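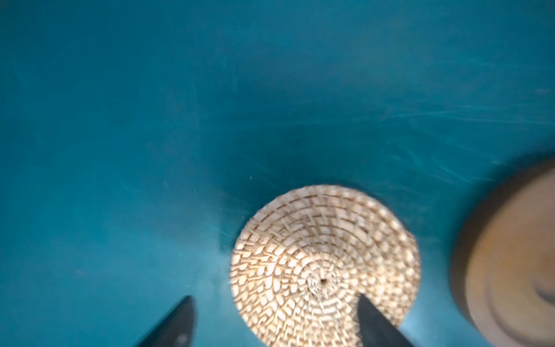 Coasters, mugs and one blue table

I said I'd get these up before the end of the month and it's May 12, 2025, so I'm counting that as early. If you're new, hi! I keep this page for the tableware I've picked up over the years, mostly secondhand, mostly woven or round or both. The last gallery was all teapots and it took me forever, so this one is short.

The coasters started with my neighbor Parvaneh Mahmoudi, who was clearing out a hall closet and asked if I wanted "a few little mats." A few! There was a whole shoebox of them. Some went straight back out the door to my sister, a couple had been chewed by something, and the good ones stayed with me. I've been buying more to go with them ever since, which I blame on Parvaneh entirely.

My favorite kind is still the plain straw-colored one, coiled from the middle out, with a tiny dark hole at the center where the whole thing begins. You get cream and tan going around in rings and the edge goes a bit fuzzy. I used to trim the loose ends with nail scissors. Then I trimmed one too close and a whole row started to come undone, so now I leave them alone and let them be hairy.

The teal table shows them off better than anything else I own. It's scratched and streaky if you catch it in the light, and I keep meaning to polish it, but pale straw on that blue makes me so happy that I forget. Sepehr Kazemi (he of the teapots) thinks everything should be shot on white linen. We don't agree, and he has a lot of linen.

Mugs next, because a coaster page with no mugs would be sad. I like them fat and pale, with a handle big enough for more than one finger, and I'll happily put a mug on a saucer even though everyone tells me that's for teacups. It gives you somewhere to leave the spoon.

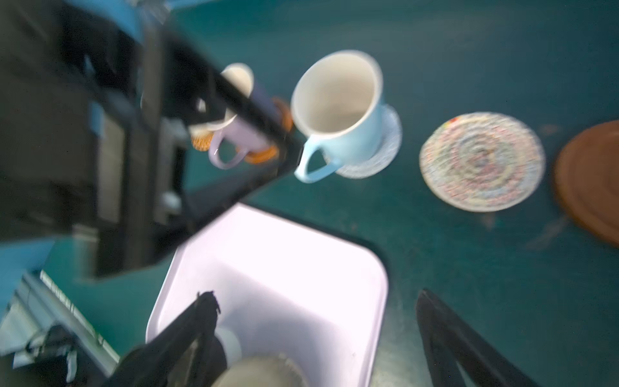
Big sky-blue mug on its little white saucer, the lavender one over to the left with bits of orange coaster around it, and my speckled pink, cream, blue and yellow coaster with the tag still on.

I go back and forth on tags. On a thin coaster they make the glass wobble and I snip them off the same day. On the thicker ones I tend to leave them, partly out of laziness and partly since a bit of color at the edge is fun. Parvaneh cuts every single one off before she even gets home from the store.

A few of you asked about cleaning. I shake the crumbs out, wipe with a barely damp cloth and lay them flat on a rack overnight. Please don't soak the straw ones — I did that once and ended up with a set of small bowls. Coffee rings mostly stay put, and I've made my peace with that.

Next time it's trays, if I can get the shelf cleared. I have 30 photos to sort through already and I haven't even started on the round ones.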